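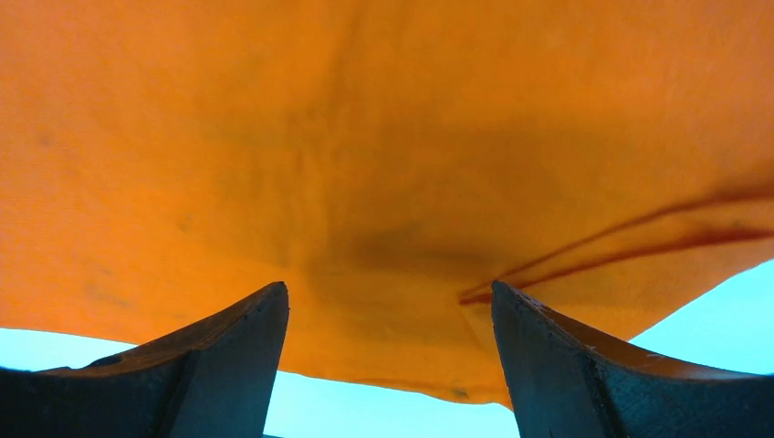 Orange cloth, close up

Thread: Reproofing sprays – worth the money?

plestau_pete
Govside are charging £40 for a "full reproof" on jackets now. You drop it off, they wash it, spray it and hand it back. The leaflet says it restores the fabric to 90 per cent of new. Ninety per cent of what? Measured how? I asked at the counter and got a shrug.

mirkwater
I had mine done in April and it's been fine. Rain beads up on the shoulders again.

plestau_pete
Beads for how long though? Anything beads for a fortnight. I'd want to see it after a winter under rucksack straps.

Adel Cherkaoui
I used to do this for a living and most of the improvement is the wash. Dirt and body oil stop the finish working. Clean it properly, tumble it on low if the label allows, and half the jackets people bring in need nothing else.

mirkwater
So I paid £40 for a wash? Cheers.

Adel Cherkaoui
Possibly. Depends how old the jacket was.

hobnail
Don't agree with Adel. My Ernetti shell was washed exactly by the label, twice, and still soaked through at the cuffs. One bottle of the Pelupessy stuff sorted it. 370 ml, did 2 jackets with a bit left over.

plestau_pete
Did you try it on one sleeve and leave the other? Otherwise you've got three washes and a spray and no idea which of them did it.

hobnail
No, because I'm a person going for a walk and not a laboratory. It was wet before and dry after.

plestau_pete
Different rain, different day – doesn't tell me much. I'll do one sleeve of mine and post back.

mirkwater
Which sleeve?

plestau_pete
Left. It's the worse one.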